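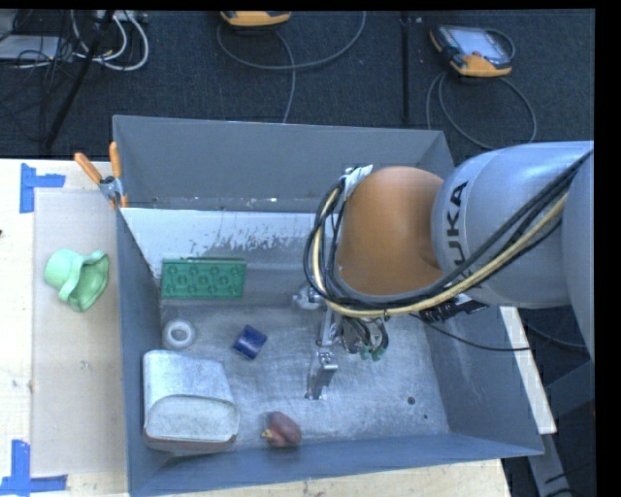 I've been itching to write this one up! The folks at Vultgate finally got to the grippers on their bin-picking bench, and I spent a good chunk of August over there getting in everybody's way while they ran two of them against each other.

The arm is a KUKA and it stayed put the whole time, same speed, same camera, same controller. Only the hand changed. First up was the Ayala, a plain finger gripper, and after it the Pera, which is suction with a little bellows cup. Each one got 203 pick attempts out of a metal bin, mixed junk, stirred up again by hand every 16 picks (my job by the afternoon, and my back knew it).

I went in rooting for the Pera, I'll admit. It's quick, and on anything flat it just goes thunk and up it comes. Put a roll of tape or something lumpy in front of it, though, and it hisses away and gets nowhere. The Ayala is slower and it hates flat stuff lying against a wall, where the fingers can't get under an edge. But it dropped only 4 things after lifting them, and the Pera dropped 13, mostly on the swing out over the rim.

Cables were the other headache. We stopped twice to re-clip the bundle at the wrist, and I'd love to see somebody sell a tidy fix for that.

Vultgate is leaning toward the Ayala for the Nastidmont line, with a slimmer fingertip for the flat parts. They want another round with the new tips before they order anything, and I've already asked if I can come back for it.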